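Início » Equipamentos » Bancada de dois braços Nisavard

Nisavard Gulleo — kit de bancada com dois braços

Dois braços num trilho só, garras paralelas, câmera no punho. Para quem quer testar tarefa miúda: separar, guardar, encaixotar. Pronta entrega a partir de agosto.

Tarefa de teste: guardar material de escritório na caixa de papelão.

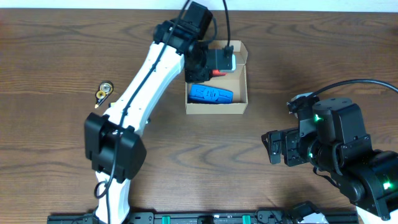
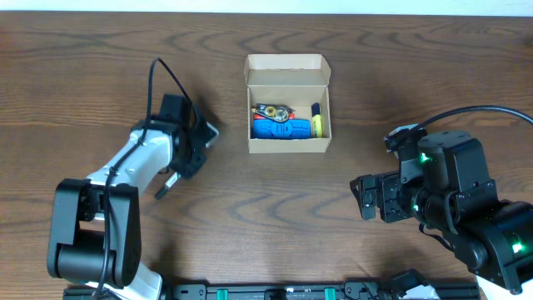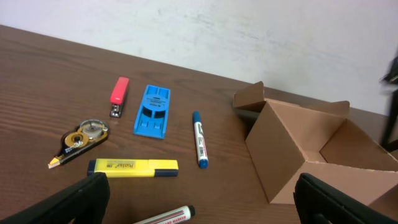 Já dá pra largar sozinho?

Depende. Objeto rígido, mesa limpa, caixa aberta — vai bem. Corretivo e marca-texto o kit pega sem drama depois de treinado. Grampeador é mais chato, pesa de um lado e gira na garra. Caixa com tampa mole ainda pede alguem por perto.

Roupa, louça, saco plástico: ainda não. Não compre pra isso.

No chão de fábrica, montagem de kits pequenos em lote curto é onde faz sentido hoje. Ritmo abaixo do de uma pessoa, ainda.

O que vem

2 braços montados no trilho
2 garras paralelas
Cabos e fonte
Software Melnyk, licença de 3 anos
Caixa de peças de reposição (dedos da garra, parafusos)

Antes de pedir

Para tarefa nova, conte com 200 demonstrações gravadas. Com menos funciona as vezes, com mais melhora. Nosso teste interno de encaixotar usou 1000.
Mesa firme, sem rodinha. Tampo balançando estraga tudo.
Luz constante ajuda bastante.

Opcionais

Suporte Guncombe para câmera superior
Dedos de garra mais largos
Treinamento remoto, 2 sessões

Garantia de 3 anos nos motores. Dedos e cabos são consumíveis, fora da garantia.

Preço e frete sob consulta — mande a tarefa que quer testar junto com o pedido.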